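March, late evening, tea gone cold again

I sat down after supper meaning to write one line about the budget and go to bed, and I can already tell it's going to be more than that.

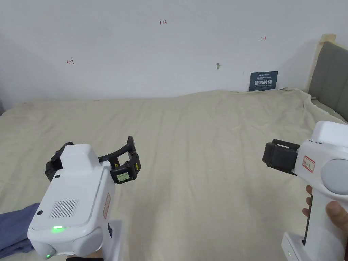
The quote from Bolger came in this morning and I have been carrying it around in my head all day like a song. They want 692 dollars for each hand-held gripper, and that's before the spare fingers, which they list on a separate page as if anybody would buy the one and never need the other! Prevley is cheaper on paper at 400, but their handles are heavier, and after a long day of pulling sheets straight and folding them back my wrists have opinions about heavy. I do love this bedroom work, I should say. There's something friendly about a big bed and a rumpled sheet and a gripper in each hand, even on the twentieth go at the same corner.

What we need, I think, is two more pairs, so 4 grippers, and I went back and forth over lunch about whether to ask for all of them now or buy one pair and see. If I ask for one pair I will almost certainly be writing this same entry again in the fall. On the other hand, four from Bolger comes to 2,768, and I can picture the faces at Grenen when that number goes up on the wall. Four from Prevley is 1,600, and the difference would very nearly pay for the charging cabinet I've wanted since last year (and the good one, with the drawers).

Then there are the arms. Everyone at Grenen would like to talk about the arms and I can't blame them, they're the exciting part, but I keep saying let's get the hand work properly paid for first. Bristine will rent us one for 325 a week, which sounded so reasonable until I multiplied it by the eight weeks we'd want it. I wrote 2,600 on the back of an envelope and looked at it for quite a while. I may put it in as a separate line for summer and let somebody else worry over it.

Other things to remember for the sheet, so I don't wake up at three thinking of them: labels, since the handwritten ones are fine but I'd like a roll of proper printed ones. More bedding, different colors and a couple of heavier weaves. Shipping from Prevley, which I forgot last time and heard about for a month.

I'm leaning Prevley for one pair and Bolger for the other, which pleases me tonight and may look silly at breakfast. Must call Bolger before ten and ask if the price holds through the end of the month.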